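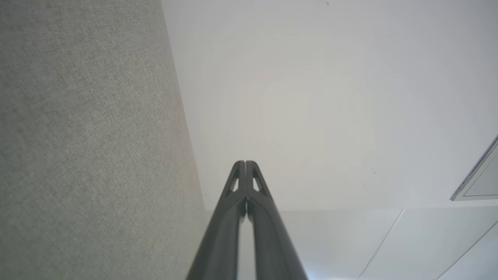
Gray felt panels - wrap my own or buy them finished?

Home Workspace > Walls, Dividers and Storage

tallow_street
Posted Nov 29, 2024

I have a white spare room that I use as an office and it echoes badly on calls. I want gray fabric panels on the long wall and possibly one freestanding panel beside the desk. I've priced two options.

Option 1 is finished panels from Plomell. Gray, speckled weave, fabric already wrapped around the back. For the wall I need 9 of them and the total with shipping is $282.

Option 2 is making frames myself and wrapping them in felt from Fonseca Fabrics, who sell it off the roll. I have a miter saw and a staple gun. I haven't wrapped anything before except a dining chair seat, which came out fine except for one corner.

Is the finished kind worth the money? My main worry is the edges. Against a white wall any wobble in the edge is going to show.

Replies

pinecrate46
Buy them. I made mine and the wrapping took me three weekends. The flat part is easy. The edges are where it goes wrong, like you said. If you pull the felt harder in one spot than in the next you get a wave, and it's very visible next to white paint.

oldgraymat
Disagree with the above. Make them. The wave comes from stapling down one side from end to end. Put a staple in the middle of each of the four sides, then work out toward the corners, going back and forth between opposite sides. Same as stretching a canvas. I did a whole hallway this way and the edges are straight.

What you need to get right is the wood. If the frame is bowed, no fabric is going to hide it.

pinecrate46
I did do it from the middle out. Felt stretches more in one direction than the other, at least the stuff I bought did. Maybe yours was better.

oldgraymat
Could be. What weight was it? Thin craft felt is no good for this. You can see the wood grain through it and it pills.

pinecrate46
No idea on the weight. It came from the bargain bin, so you may have a point.

mudroom_dan_no
Two things about the Plomell ones. I have four of them over a sideboard.

The color is different from one batch to the next. Two of mine lean a little green and the other two are a plain gray. In daylight you can tell. Order all of them at once and check the batch sticker on the back before you hang anything.

The other thing is the adhesive strips they ship with. They let go of my wall in October when the heat came on. I used french cleats after that and they haven't moved.

tallow_street
Thanks, I didn't know about the batches. Did the strips take paint off?

mudroom_dan_no
Yes, two patches the size of a playing card. Satin paint. Flat paint might be worse.

quietquilt
How much echo are you trying to get rid of? Felt over an empty frame does very little. You need something behind it, mineral wool or at least a thick cotton batt. A lot of the finished panels are only thin compressed polyester all the way through. Fine as a pinboard, not great for sound. Check the thickness before you pay.

tallow_street
The listing says 3/4 inch. The echo is mainly noticeable when I'm on a call. Other people hear it more than I do.

quietquilt
3/4 inch will take some of the sharpness off voices. I'd go to 2 inches if you're making them. Leave a small gap behind them too if you use cleats, it helps.

A rug would be my first purchase either way. Is it a bare floor?

tallow_street
Bare floor, yes. A rug is on the list but the desk chair has to roll.

corkboard_sally
I went the other way and skipped the wall. I have one freestanding divider from Kendcombe next to my desk, gray fabric on both sides, with metal feet. It does two jobs. It blocks the glare from the white wall and I pin things to it. The fabric has held up to pins for years, no holes that I can find.

The feet stick out further than you'd expect. Measure the floor space before you order, and include the feet.

oldgraymat
Pins are a good point. Felt closes up after a pin comes out. Tight woven fabric doesn't always. If you plan to pin anything, felt wins.

corkboard_sally
Mine is woven, not felt, and I just said it has no holes.

oldgraymat
Fair enough. Mine is the opposite experience, with an office chair fabric I tried first. Must depend on the weave.

benchdog_ruth
For the freestanding one, whoever makes it, get the bottom edge up off the floor by an inch or two. Mine sat right on the floor and the lower part went dark from vacuuming and shoes. A lint brush only gets so much of it out. Cool water with a drop of dish soap, dabbed and not rubbed, got most of the rest.

pinecrate46
Second that about rubbing. It fuzzes the surface and then the light catches it.

mudroom_dan_no
If you do end up making them, a decent stapler matters too. I borrowed a Drivix electric one for a headboard and it set every staple flush. With my hand stapler half of them stood up and needed a hammer.

tallow_street
OK, here is where I am. I asked Fonseca for swatches in two grays and I'm going to make one panel as a test, 2 inches deep with mineral wool in it, stapled from the middle out. If the edge looks bad I'll order the 9 from Plomell all together and use cleats. Rug comes first.

quietquilt
Good plan. Tape the swatches to the wall and leave them up for a full day. Gray next to white changes a lot between morning and evening.

oldgraymat
Cut the felt 3 inches bigger than the frame on every side. You'll want something to grab.

pinecrate46
And iron it before you start. Low heat, with a cloth over it. The fold lines from shipping don't pull out.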